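4장. 보드 꽂기 작업, 어디까지 맡길 수 있을까 (설정 가이드)

자, 3장까지 따라오셨으면 로봇 팔은 이제 집어 들고 내려놓기 정도는 하고 있을 거예요. 이번 장은 제가 제일 많이 헤맨 부분, 얇은 회로 기판을 홀더에 꽂았다 빼는 작업입니다.
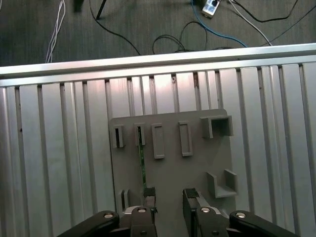 본론 전에 잠깐만요. "그래서 이제 로봇이 공장 잔일이나 집안일을 해 줄 수 있나요?" 하는 질문을 정말 많이 받는데, 제 대답은 늘 "어떤 건요!"예요. 위치가 정해진 부품을 정해진 자리에 넣는 일은 꽤 합니다. 그런데 빨래 개기처럼 매번 모양이 바뀌는 일은 아직 저도 손으로 해요(어제도 수건을 한 바구니 갰습니다). 기판 꽂기는 딱 그 중간쯤에 있어요. 자리는 정해져 있는데 기판이 얇고, 잡을 때마다 각도가 조금씩 달라지거든요. 사람은 손끝 느낌으로 슥 밀어 넣지만 그리퍼한테는 이게 큰일입니다.

4.1 시작하기 전에

회색 장착판은 알루미늄 프로파일에 단단히 고정해 주세요. 손으로 흔들어서 조금이라도 덜컥거리면 다시 조입니다. 저는 이걸 대충 했다가 오후 한나절을 날렸어요. 티칭이 잘못된 줄 알고 좌표만 계속 고치고 있었지 뭐예요.

그리퍼 손가락 끝의 패드도 확인하세요. 닳아서 반들반들해졌으면 기판이 미끄러집니다. 테이프를 감아 쓰는 분도 많은데 저도 그래요. 단, 감고 나면 손가락이 두꺼워지니까 닫힘 위치를 꼭 다시 잡아야 합니다.

주의: 기판에 전원이 연결된 상태로 작업하지 마세요. 패드를 갈거나 장착판을 만질 때는 로봇도 정지시키고요.

4.2 티칭 순서

1. Clisell 컨트롤러를 켜고 수동 모드로 바꿉니다. 속도는 제일 낮은 단계로요. 답답해도 참으세요!

2. 기판을 손으로 홀더에 꽂아 둡니다. 처음에는 빼는 동작부터 가르치는 게 훨씬 쉬워요. 꽂힌 상태가 곧 정답 위치니까요.

3. 그리퍼를 기판 끝 쪽으로 천천히 가져가서 두 손가락 사이에 기판이 오게 맞춥니다. 한쪽 패드가 먼저 닿으면 기판이 휘니까, 닿기 직전에 멈추고 좌우를 다시 보세요.

4. 잡는 힘은 2로 시작합니다. 미끄러지면 한 단계씩 올리되 5는 넘기지 마세요. 저는 4에서 제일 잘됐어요.

5. 홀더 방향 그대로 똑바로 뺍니다. 이때 손목이 돌아가면 기판이 홀더 벽에 걸려요. 손목 회전 잠금을 켜 두면 마음이 편합니다.

6. 방금 저장한 경로를 거꾸로 재생해서 꽂기 동작을 만듭니다. 마지막 구간은 속도를 한 번 더 낮춰 주세요.

7. 수동으로 다섯 번 연속 성공하면 자동 모드로 넘어갑니다. 네 번 성공하고 한 번 실패했다면 아쉽지만 3번으로 돌아가세요.

참고: 홀더마다 폭이 다르면 경로를 복사해서 쓰지 말고 따로 가르치세요. 비슷해 보여도 들어가는 느낌이 꽤 다릅니다. Skirwood에서 나온 보정 파일을 쓰시는 분은 홀더 번호를 먼저 맞춰야 하고요, 번호 매기는 법은 부록에 있어요.

4.3 케이블 정리

은근히 중요한데 다들 건너뛰는 부분! 로봇 둘레 바닥의 전원선과 통신선은 팔이 움직이는 범위 밖으로 빼고, 고리 모양으로 꼬인 선은 풀어 두세요. 멀티탭도 발에 안 차이는 데로 옮기고요. 누가 선을 건드려서 연결이 끊기면 자동 모드는 처음부터 다시입니다.

4.4 자주 걸리는 문제

기판이 반쯤 들어가다 멈춰요
대부분 각도 문제예요. 힘을 올리고 싶은 마음은 알겠는데 제발 올리지 마세요. 살짝 뒤로 뺐다가 좌우로 조금씩 흔들며 다시 넣는 동작을 추가하면 많이 나아집니다. Clestari 프로그램에서는 '탐색 삽입'이라는 메뉴예요.

잡았는데 놓지를 않아요
테이프 접착면이 밖으로 나와 있지 않은지 보세요. 네, 제 얘기입니다.

카메라가 홀더를 못 찾아요
알루미늄에 조명이 반사되면 그래요. 조명을 비스듬히 돌리거나 노출을 낮춰 보세요.

4.5 그럼 밤새 혼자 돌려도 되나요?

저는 아직 옆에 있어요. 600회 연속으로 돌려 본 적이 있는데, 중간에 두 번 제가 손으로 기판을 바로잡아 줬습니다. 같은 일만 계속 시킬 거면 그 정도도 충분히 고맙지만, 기판 종류가 자주 바뀌는 곳이라면 사람이 꽂는 게 아직 빨라요. 꽂기가 안정되면 5장의 분류 작업으로 넘어가시면 됩니다.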